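Notebook, October, just after lunch

Spent the morning on the tie bench for Neria. The light grey top has gone a bit scuffed and there are small dark marks across the middle, which I keep meaning to go at with a cloth. I do like the pale panels round the three sides though — colours read so much better against them! 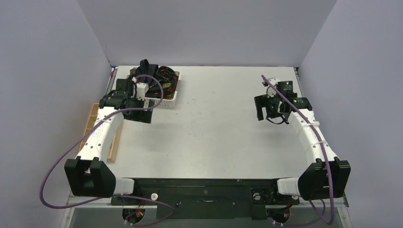
Ties, first pass

Ebere Akande brought the bag over from the Toltent shelf (roughly 200 ties in there, all knotted together like spaghetti, thanks everyone). I'm sorting by width first and colour second. The wide/narrow split is quick. Colour is where I get stuck, especially with the darks.

Favourite so far is the striped one, teal-navy and dark chocolate brown on the diagonal, fairly narrow, with a nice pointed tip. The skinny one next to it is such a dark navy that I'd written it down as black and had to cross that out.

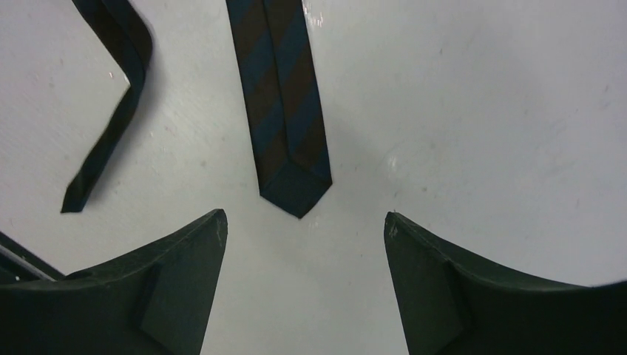

Anyway, the Fetwood hangers take 4 ties each if you don't cram them, so we'll need to order more. I'd rather roll the skinny ones and keep them in a drawer, they slide off the hangers whenever someone walks past. Ebere disagrees and wants everything hanging.

To do: wipe the table, find the steamer, ask whether Nwachukwu wants the darks in their own box. Back at it at 2.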